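Halliday College > Teaching Workshop > Notebook > March

March, after lunch: sorting out the teaching award nominations

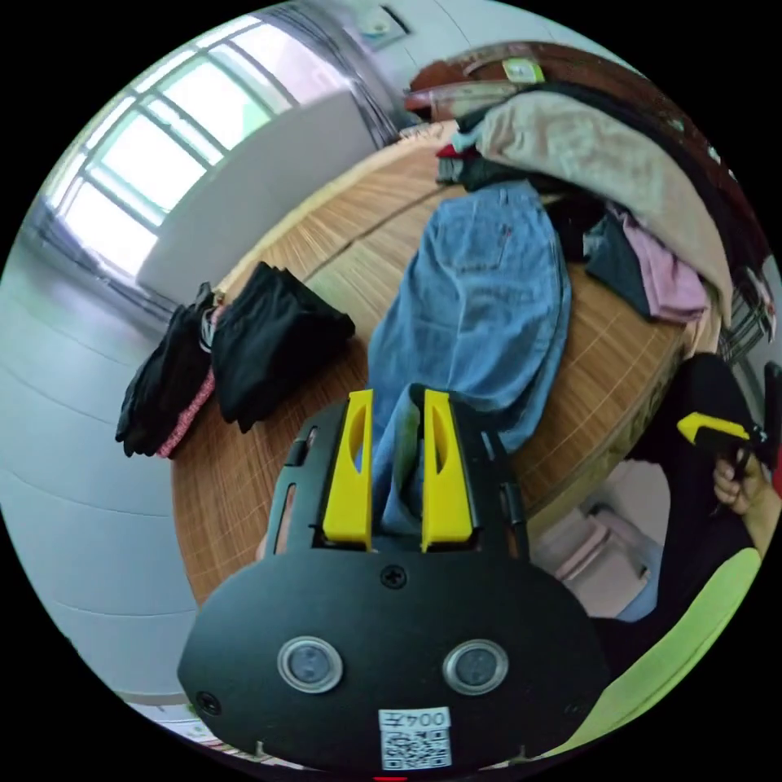
Tusent wrote back before I'd even finished my coffee, saying the large-class and small-class awards ought to use the same form this year, and could we please stop asking students for a full page. Fine by me! I've been grumbling about that page since last spring.

So, where we are. 22 nominations in, 13 for the large-class award and the rest for small. I read the small-class ones first (they're shorter, and I was feeling lazy) and they're lovely, but half of them never mention a course by name, so I can't match them to the Kirnance list. Going to add a course box to the form and make it required.

Tried the new form on myself and it took 8 minutes, mostly me dithering over the last question. I'd drop "describe the impact" and just ask what the teacher did that helped. Trarkton used wording like that for their prize and I liked the answers they got.

Still to do: fix the cutoff between large and small (is a lab section its own class or not??), ask about the plaques, book the hall before the choir grabs it again.

Last updated: March, 4:40 pm
Contact the workshop | © Halliday College | Back to top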